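January, past eleven at night

Laundry club again. My mother believes I am studying engineering, and I suppose I am, but this term's project is putting clothes into boxes, a thing I have never once done at home without being asked. Hauwa wants darks in the beige box and whites in the navy one. Igor wants supper.
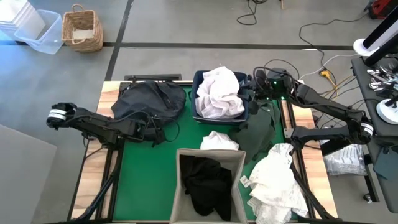 The table, with most of our wardrobe on it.

Jagadeesh had the controls first and was unbearable. He has 40 hours on the arms now and mentions it the way other people mention a marathon. I have six. My speciality is the long pause over a sleeve while everyone breathes through their noses. 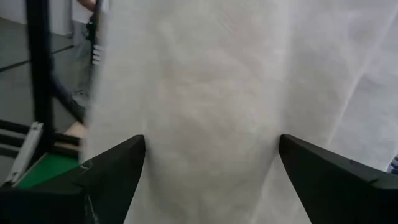 Gripper's view of some white cloth.

We need 400 runs before the end of term and have 173, and Hauwa has written both numbers on the whiteboard in red, underlined. I asked whether a bad run counted. She said it depended whose.
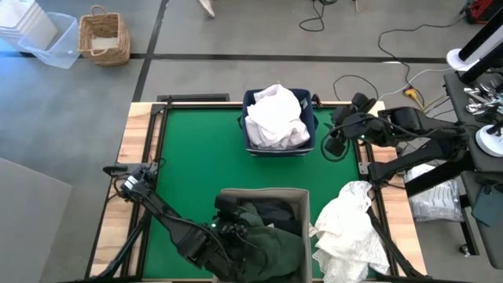 Igor says we should give it socks next. I said he could bring his own, and then regretted it all the way to the bus. Must find my blue notebook. Must also do some washing.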